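The Long Way to Wednesday

The crayfish were Gladys Rivadeneyra's idea, and like all of Gladys's ideas it came with a shopping list and no explanation.

She slid the list across my bench on Wednesday morning while I was gluing the spine of a cookbook. Lemons, it said. Corn. Butter, the real kind. Garlic, more than you think. Cayenne. Potatoes, little ones. And at the bottom, underlined so hard the pen had gone through: DILL FOR KAJA.

"Which Kaja?" I asked.

"Both," said Gladys, and went off to answer the phone.

I should tell you about the two Kajas, because everything that happened that night happened on their account. Kaja Strazds had the bench by the door and Kaja Mets had the bench by the sink, and they had not shared a meal since the spring. They'd share glue. They'd share the good scissors, the ones from Vasiliauskas that could go through bookcloth like it was warm cheese. But at noon one of them ate at her bench and the other went out and walked up and down Hutgate Street with a sandwich, in any weather at all, and the rest of us chewed and talked about baseball.

It was over dill. I know! I wouldn't have believed it either. Kaja Mets had brought in a pot of boiled crayfish the way her grandmother made them, cooked in salt water with armfuls of dill flowers and left to cool overnight in the broth. It was a gorgeous thing to do for people at work. And Kaja Strazds, who loves food more than anyone I've ever met, tasted one, thought it over and said it was very nice but where was the flavor.

Where was the flavor. Those words hung over the Vutusmont Bindery for months.

So on Wednesday I took the list and the van and I went shopping, and oh, it was a beautiful day to be sent out for groceries. It was August and the peaches were in, and I bought some even though they weren't on the list. I bought so much dill that the cashier asked if I kept rabbits. The lemons smelled like lemons from ten feet away. The crayfish themselves were coming with Ezequiel Marín, who had a cousin with a pond, a 90-minute drive each way, and who had left before sunup with two coolers and a thermos and the radio turned up.

By five o'clock he still wasn't back. Gladys had the big pots filled in the kitchenette and she kept lifting the lids as if the crayfish might have let themselves in.

"He's stopped for pie," she said.

"He wouldn't stop for pie with live crayfish in the truck," said Tsutomu Takeda.

"You've never ridden with him."

Tsutomu was the quiet one. He'd come 2280 miles to learn gold lettering from old Mr. Flirness, had stayed on after the old man retired, and in all that time I'd heard him raise his voice only once, at a pigeon. He had been put in charge of the seasoning. He took this very seriously. He had lined up his little dishes of cayenne and mustard seed and bay along the windowsill and was smelling each one with his eyes closed.

Ezequiel came in at last with a cooler under each arm and pie crumbs down his shirt. Nobody said a word about it. We just got to work!

Here's what I love about cooking for a crowd in a kitchen that's too small for it: you have to dance. Gladys went under my arm with the potatoes while I went over her head for the salt, and Ezequiel stood at the sink rinsing crayfish and singing to them, and Tsutomu leaned in between all of us with a pinch of this and a pinch of that. The windows fogged. The whole place filled up with garlic and pepper and lemon peel, a smell so big you could have leaned on it. Somebody's eyes were running, and then everybody's were.

Then Tsutomu held up the dill. He had a bunch in each fist, like a man about to conduct a band.

"All of it?" he said.

We looked at Gladys.

"All of it," said Gladys. "And the cayenne. All of that too."

"In the same pot?"

"Tsutomu, honey, that's the entire point."

In it went. The water turned green and then brown and then a color I don't have a name for, and it smelled like two grandmothers arguing. I couldn't wait.

There was only the one place to serve. The photo room, where we shoot the finished books for the catalog, has the table with the white legs, and the big gray mat covers a good stretch of it. Gladys said a mat was as good as a tablecloth, and better if you meant to make a mess. The bucket was white, with a fat rolled rim, and we'd bought it new that afternoon just for this, and when it was full Ezequiel carried it down the hall yelling "Hot! Hot! Coming through!" to a hall with no one in it.

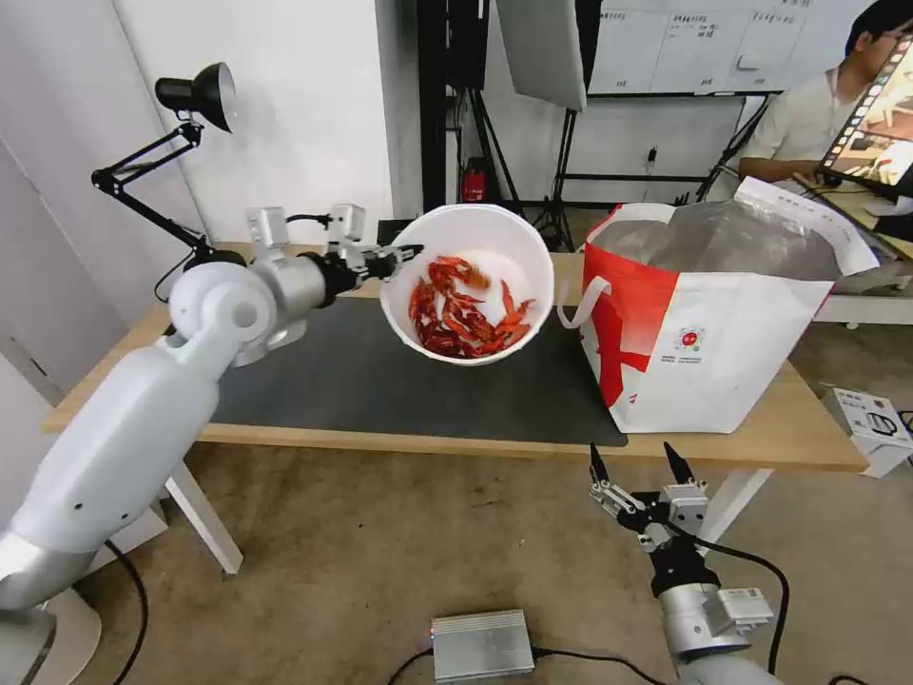 The Vutusmont Bindery Story Club

Red! I'd forgotten how red they get. Against the white of the bucket they looked lit from inside, all tangled up together, claws and curled tails and those long, fine whiskers going every which way. For a moment no one reached in. You know how it is with a cake someone's spent all day on. You want to stand there a little.

Kaja Strazds had come in by then. She had her hands in her apron pockets and her chin up, and she was sniffing.

"That's cayenne," she said.

"It is," said Tsutomu.

"And mustard seed. And something else." She sniffed again and her eyebrows came down. "Who put dill in it?"

"I did," said Tsutomu. He squared his shoulders, and I thought of the pigeon.

And that, naturally, is when Kaja Mets opened the door. She had her coat on. She'd been going home – she told me later she'd gotten as far as the bus stop on Hutgate and smelled it from there, over the traffic, and turned around. She walked in, straight past the lamp and the big white shopping bag, and looked down into the bucket.

"You put pepper on them," she said.

I've been to weddings with less tension. Ezequiel was looking at the fire extinguisher on the floor by the back wall as if it might come in handy. Gladys, who had planned the entire thing, was suddenly very busy folding napkins.

"They're hot," said Kaja Mets. "You have to let them cool in the broth. All night. You can't just eat them hot."

"In my family," said Kaja Strazds, "if you let them get cold, somebody else has already eaten them."

It was quiet. Then Kaja Mets made a noise. It took me a second to understand it was a laugh, a short one, the kind that gets out before you can shut the gate on it.

"How many of you are there?" she asked.

"In my family? At the table, 13. And my uncle Andris, so call it 14, because he'd eat off your plate while you were looking at him."

"I had four brothers," said Kaja Mets, and she took off her coat.

She picked out a crayfish. She did it properly, too, with two fingers behind the head, blowing on them both, the crayfish and the fingers. She twisted it and pulled it and sucked the broth out of the shell with a sound you could have heard in the street. We all watched her chew. I don't think I breathed.

"Well," she said. Her eyes were streaming. "There's the flavor."

Kaja Strazds went pink right up to her hair. "I was rude about yours," she said. "In the spring. I went home and told my mother what I said and she hung up on me."

"She hung up on you?"

"She called back to tell me why, and then she hung up again."

"I like your mother," said Kaja Mets. "Move over."

After that it was every hand for itself. What a supper! Corn down our wrists, butter on our elbows, shells piling up in heaps on whatever paper we could find. The potatoes had soaked up so much heat that Ezequiel had to go and stand in the hallway after one of them, and then he came back and ate another. Tsutomu wrote the recipe on the back of an order form, in his lettering hand, so that "cayenne" had a flourish on it like the title of a king. The Kajas stood shoulder to shoulder and argued happily about whether you eat the claws first or last. They didn't settle it. They tried it both ways, several times, to be fair.

I remembered the peaches when the light was going outside. We ate those over the sink, with pepper still on our fingers, and I want you to know that pepper on a peach is a wonderful thing and I've done it on purpose ever since.

Gladys was wiping down the mat when I came back in. There was one crayfish left in the bottom of the bucket, a small one with a claw up.

"Whose is that?" I asked.

"It's been offered to both of them," she said. "Twice. They each keep saying the other one should have it."

From down the hall I could hear them, still at it, one voice on top of the other, and the water running.

"So what do we do?"

Gladys looked at the door. Then she looked at the crayfish.

"Pass me the lemon," she said.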